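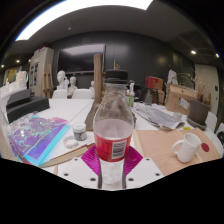 Grasp width estimate drops out when the object is a clear bottle

Category: Perception and Control
Status: Answered

Question

Our department is preparing a set of hand-held gripper recordings for policy training. The wrist view is passed through Larlow, which segments the two finger pads and reports the opening between them. The planner, Selton, then reads that value as the commanded width.

With opaque objects the width signal is steady. With a transparent bottle held upright, as in the attached view, the signal is lost shortly after contact and Larlow reports the fingers as fully open. Selton accepts this value, and the replayed trajectory contains a release command in the middle of the lift. In one episode of 900 frames, 40 frames were affected, all of them after contact.

The finger pads are magenta and iridescent. There is also a large iridescent sheet in purple, violet and turquoise lying on the table to the left of the gripper, and I would like to know whether it should be considered a factor. The bottle has a red label around its middle. The color threshold is the one supplied with the default profile. We would prefer not to record the episodes again.

Please advise whether this should be corrected in the segmentation step or in the planner.

Azucena Villalobos

Answer 1 (accepted)

The correction belongs in both places, but the segmentation step should be addressed first.

The default profile selects pads by hue alone. Iridescent material changes hue with viewing angle, and the part of a pad seen through or beside clear plastic may fall outside the threshold. When one pad is lost, Larlow searches the whole view for the next region of similar hue. A purple and violet sheet is a plausible candidate, and a red label should not be ruled out either.

Recommended procedure:

1. Restrict the search to a fixed region around the fingers. The camera is rigid with respect to the gripper, so the region need only be set one time per device.
2. Widen the hue range and add a minimum area test. We use 28 pixels as the lower limit for a valid pad.
3. Set the missing-value policy to "hold" so that the last valid width is kept. The default policy is "open" - this is the source of your release command.
4. Limit the hold to 4 consecutive frames. Longer gaps should be marked invalid and reviewed by an operator.

After these changes, run the width export again on the existing recordings. The pose track is computed separately and will not be altered. Compare the old and new width curves before the files are passed to Selton.

Killian Lemaire

Answer 2

We had the same problem with glass jars and changed to the Olvera plug-in. It worked for us. I do not recall which settings were used.

Answer 3

Please note that step 3 of the accepted answer requires the planner configuration to be reloaded. If Selton is left running, it retains the previous policy and gives no warning. The Lustonen build writes this setting to a separate file, and users of that build should edit both.

I would also advise against smoothing the width signal as a substitute. A filter wide enough to cover the gap will delay the closing edge, and the policy will learn to lift before the fingers have closed.

Comment from the original poster

Thank you. The fixed region and the hold policy have been applied, and the release command is no longer present in the episode I described. The remaining gaps longer than the limit have been sent for review. I will report on Tuesday if the other clear objects behave differently.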